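3.2 Study area and visitor survey

The survey was carried out at Rarkside, a shingle beach 8 km east of Maltham, during the last part of the season. A single unpaved road leads to the site and ends at a parking area behind the dunes. From there a boardwalk runs to the beach through a strip of low pines. There is no lodging at the beach itself, and most visitors stay in Maltham or in the rental cottages along the coast road.

Rarkside was chosen for two reasons. It has a single point of entry on foot, so that visitors could be approached as they left, and it had already been described by Stevens and Bakker in their study of day trips along the same coast. Their work dealt mainly with transport. Ours asks what visitors did once they arrived, how long they stayed, and whether they planned to return.

Interviews took place at the landward end of the boardwalk between 10 a.m. and early evening. Two interviewers worked each shift — one spoke with visitors while the other kept the entry log. Only adults were asked to take part, and one person answered for each group. In all, 44 groups completed the full questionnaire. 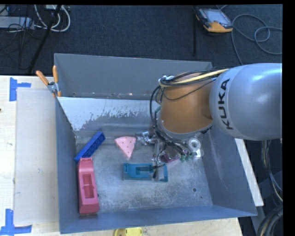 Figure 2

The questionnaire had three parts. The first covered the trip: starting point, means of travel, and size of the group. The second dealt with activities at the beach, using the list developed by Ionescu for inland lakes, with swimming and shore fishing added. The third asked visitors to rate the path, the parking area, and the signs on a five-point scale.

Answers were entered twice and compared. Where the two entries differed, the paper form was used. Groups staying at the Vanhove campground were coded separately from those in Maltham, as many of them had come on foot by the cliff path and did not use the parking area. Their ratings for parking were left blank and are not part of the averages given in Section 4.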